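Ostotier: Three Dances for Camera
DVD and study pack

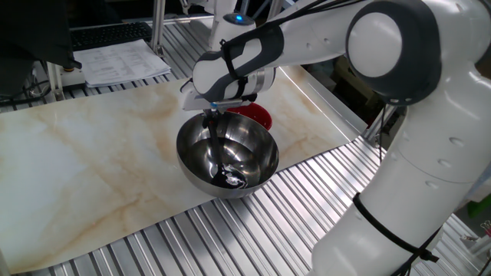

Ostotier collects three short dance films made by choreographer Stavros Stan with the Jovora company. The works were first performed on stage and then reworked for the screen over one summer, with most of the shooting done in July.

Degefa is a duet set on a staircase. Skomham follows five dancers through a night shift in a bakery, using movement drawn from kneading, lifting and carrying. The title work, Ostotier, is a solo performed by Stan in a single take.

Total running time is 82 minutes, including a filmed rehearsal of Skomham and a conversation between Stan and the dancers on how the floor patterns were changed to suit a fixed lens. Subtitles in English and Spanish. The films have no spoken text apart from a short passage near the end of Degefa.

The study pack is a 100-page spiral-bound book with rehearsal notes, music credits, floor plans and classroom tasks for high school and college dance courses. Pages may be copied for use within the school that bought the pack. Teachers should preview Degefa before showing it to younger students, as one section uses strobe lighting.

Format: DVD, all regions, color, stereo
Catalog number: 898
Sold as: disc only, or disc with study pack
Public screenings: separate license needed, please ask before booking a venue

Orders are packed on Tuesday. Schools may pay by purchase order. Faulty discs are replaced free of charge if returned in the original case.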